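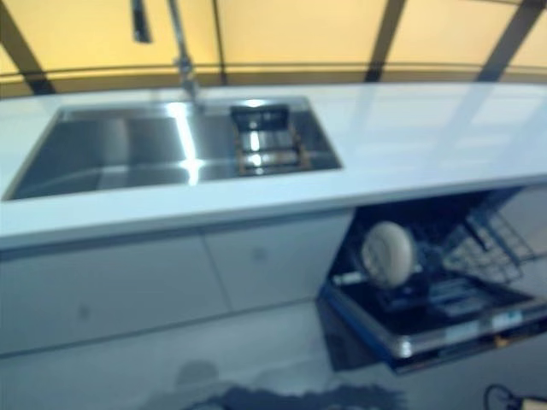 Julio, 6:40. Tercera lectura del contador con todo cerrado. Entre las 23:00 y las 6:40 ha pasado agua: 11 litros. Es poco, pero no es cero, y con la instalación en reposo debería ser cero.

Descarto la cisterna de arriba (colorante en el depósito, taza limpia a la mañana siguiente). Descarto también el calentador: cerré su llave de entrada durante la segunda noche y el consumo no cambió. Queda el tramo que va del patio a la cocina, o bien el ramal del riego, que Erasto Waweru dejó anulado en primavera con un tapón roscado. No me fío del tapón. La rosca es macho de media pulgada y la pieza que puso venía de otro juego.

Presión estática medida en la toma del lavadero: 320 kPa. Con el reductor nuevo esperaba algo menos. Bendik Haugen sostiene que el muelle necesita unas semanas para asentarse - no he encontrado nada en la hoja técnica que lo confirme - y propone no tocar el ajuste hasta agosto. De momento lo dejo.

La dureza del agua sigue en 24 grados franceses, igual que en la última medida. Limpié los filtros de los grifos con ácido cítrico al cinco por ciento, media hora de inmersión. El del baño tenía más cal que el de la cocina. Hay que pedir juntas de recambio a Pons; la referencia es la 1752, no la que anoté en el cuaderno viejo.

Por la tarde llamó Blandine Texier. Tiene un correlador acústico que puede prestarme, aunque en polietileno el alcance cae bastante y el tramo del patio es de ese material. Prefiero aislar primero por sectores. Esta noche cierro la llave del patio a las 23:00 y leo otra vez a las 6:40. Si el contador se para, levanto la arqueta y cambio el tapón.

Pendiente: cinta de teflón, grasa de silicona, devolver el manómetro a Lucienne Gilbert.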